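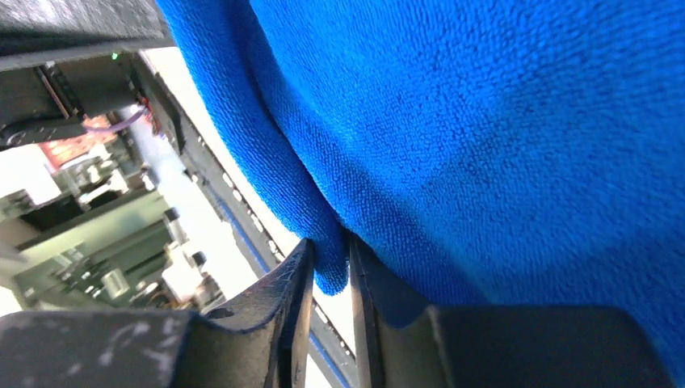 Section 4: Putting your partner visa file together

If you've come straight from Section 3, you should have your Tuteven account open and a case number written down somewhere safe. If you skipped Section 3, go back and get the account sorted first. I'll wait.

I wrote this part of the guide after doing the whole thing myself, from the wrong side of an ocean, and then helping a handful of other couples through it at the Urnholm drop-in. I'm not a lawyer and neither is anyone else at the drop-in except Joelle Hattar, who has read this section and made me take two things out. Rules change, so check the official checklist for your own country before you pay for anything!

What you need before you start

A scanner or a phone with a decent scanning app, a spare evening (more likely several), your passports, and your partner on the other end of a call for at least the first hour. Trust me on that last one. I did our relationship statement alone and got the month we moved in together wrong. It was September. I put November.

4.1 Set up your folders

1. Make one main folder on your computer and name it with your case number and both last names.

2. Inside it, make five folders: Identity, Relationship, Money, Home, Health and Police.

3. Make a sixth called Not Sure. Everything you can't place goes in there for now. Mine had our gym contract in it for weeks.

4. Copy the whole thing somewhere else. A memory stick is fine, or your sister's laptop.

Note: Tuteven only shows you the first part of a file name, so put the useful words up front. "Lease Gauthier Street 2" is good. "Scan of document for visa lease" is going to look exactly like every other scan you upload.

4.2 Scan and name your documents

1. Scan in color, even if the page is black and white. Stamps go missing in grayscale.

2. Scan every page of anything official, blank backs included.

3. Save as PDF, one document per file. A lease and its renewal are two documents.

4. Open each file after you save it and read the smallest print. If you can't read it, neither can the person deciding your case.

5. Put the date of the document at the end of the name, year first.

Caution: don't crop the edges off certificates to make them look neater. Villads Gunnlaugsson cropped his birth certificate so tightly that the registry number went with the border, and he had to send it again.

4.3 Translations

Anything that isn't in English needs a full translation by someone your case office accepts. I know, your cousin's English is perfect. It still has to be a translator on the list.

1. Check the list of accepted translators first. Ours was linked at the bottom of the confirmation email, under the privacy stuff.

2. Agree on how you'll spell names before any work starts. Mehrangiz Hosseinzadeh translated our papers, and the first thing she asked for was the photo page of the passport, so every spelling would match it.

3. Upload the original and the translation as one file, original first.

4. Keep the translator's receipt and contact details in your Identity folder.

Note: we paid 288 for the full set, and that included a second copy of the marriage certificate. Prices are all over the place, so ask for the total in writing.

4.4 Relationship evidence

This is where people panic and upload everything. I sat down one night and found we had 2681 messages from one spring alone (mostly about dinner, and one very long argument about a couch). Please don't send them all.

1. Pick a few messages from each month you were apart. Choose ones that mention plans, visits, family, money, ordinary life.

2. Make sure the date and both names show on each one.

3. Add call logs as a summary page, one per season.

4. Choose photos that include other people, and write a caption for each: who, where, which month.

5. Write your statement last. You'll have all the dates in front of you by then, and it goes so much faster.

Caution: your statement and your partner's should agree on facts, but don't write them together line by line. Shahram Tabrizi and his wife handed in two statements with the same paragraph in both, and they were asked to redo them.

4.5 Health check and police certificates

1. Wait for the letter asking for your health check unless your checklist tells you to book early. Results expire.

2. Bring your passport, your case number and a list of any medicines you take.

3. Ask the clinic whether results go straight to the case office. Ours did, and all we got was a slip of paper, which we scanned anyway.

4. Order police certificates for every country on your checklist. Start with the slowest one.

Note: if your partner can't safely reach a clinic or a police office, don't just leave the box blank. Write a short explanation, attach whatever backs it up, and talk to a lawyer before you send it. Joelle takes these cases at the drop-in from 4 p.m.

4.6 Upload and submit

1. Log in and open your case. Go to Documents, then Add.

2. Upload one folder at a time and let each one finish – the page doesn't warn you if you leave early.

3. Check the list against your own folders. Muireann Noonan prints hers and goes down it with a pencil, and I've started doing the same.

4. Press Submit only when both of you have looked at everything.

5. Save the receipt page as a PDF. The email version doesn't list your files.

If the upload stalls and you see error 673, log out, close the browser and try that one file again. With us it was nearly always an apostrophe in the file name.

Changes of address, new passports and new babies are all in Section 5.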